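HCI 214: Physical Controls and Everyday Devices
Handout for Unit 6 – Push Buttons

Reading before class: Valcárcel, chapter 2, and the short Killon case (course packet, page 27). Bring the packet with you.

1. What a button asks of the user

A push button has one job: it takes a short press and turns it into a signal. Because the action is so simple, most of the design work goes into everything around it. Users need to find the button, know what it does, reach it, press it hard enough, and know that the press counted. A fault in any of these steps will be reported as "the button doesn't work," even when the switch underneath is fine.

In the Killon case, a ticket machine got steady complaints about a dead Confirm button. The switches tested fine. The screen took nearly 2 seconds to change after a press, and people pressed again in that time, which canceled the sale. Read the complaint log closely and note how few of the users mention the wait.

2. Momentary and latching

A momentary button is active only while it is held down. Doorbells and keyboard keys are of this type. A latching button stays in its new state after release and needs a second action to change back. Some latching buttons sit lower when on, so the state can be seen and felt. Others look the same in both states and depend on a lamp.

Students often mix up the button and the circuit. A momentary button can control something that stays on, if the circuit remembers the press. Most computer power buttons do this. When you describe a device in your homework, say what the button does and what the system does as two separate statements.

3. Shape

Flat or flush buttons are hard to press by accident. They are also hard to find by touch, and a user in thick gloves may miss them altogether. A raised ring around a flush button helps with the first problem and makes the second one a little better.

Raised buttons, including domes and mushroom heads, stand above the surface. They can be hit with a palm, a fist, or an elbow. They can also be bumped, so placement matters more. The mushroom head is wider than its stem. The dome is rounded on top and gives no edge to catch on.

Concave tops guide the fingertip to the middle. They suit controls that are pressed many times in a row.

4. Color

Red is widely used for stopping and for danger. It is also used by toy makers and game shows because people like pressing red things. Both uses are common, so do not assume that a red button stops something. Look for the label and the setting.

Color should never carry the meaning alone. Some users can't tell red from green, and colored plastic fades. Use position, shape, or a word as well.

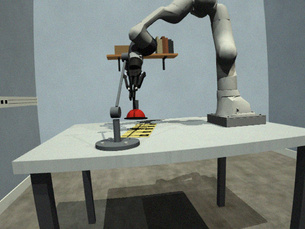

Fig. 6.1. Red dome-shaped button (computer rendering).

5. Feedback

Feedback comes in three kinds: touch (travel and click), sound, and sight. A good button gives at least one of them at once, before the system has finished its work. Touch screens lose the first kind – designers make up for it with a short buzz or a change in the picture.

Aidan Ó Ceallaigh's guest talk in May will cover the Skomthorpe elevator study, where the call buttons lit up but did not move. Have one question ready.

Homework

a. Choose a device at home with at least two push buttons. For each one, give its type, shape, color, and feedback.
b. Find one button you have pressed by mistake. Explain which of the features in sections 3 and 4 played a part.
c. Suggest one change to the button in (b) and name one new problem the change could cause.

Limit is two pages. Drawings are welcome and don't count toward the limit. Hand in to Đạt Giáp, room 14, before 5 p.m. on the due date listed in the syllabus.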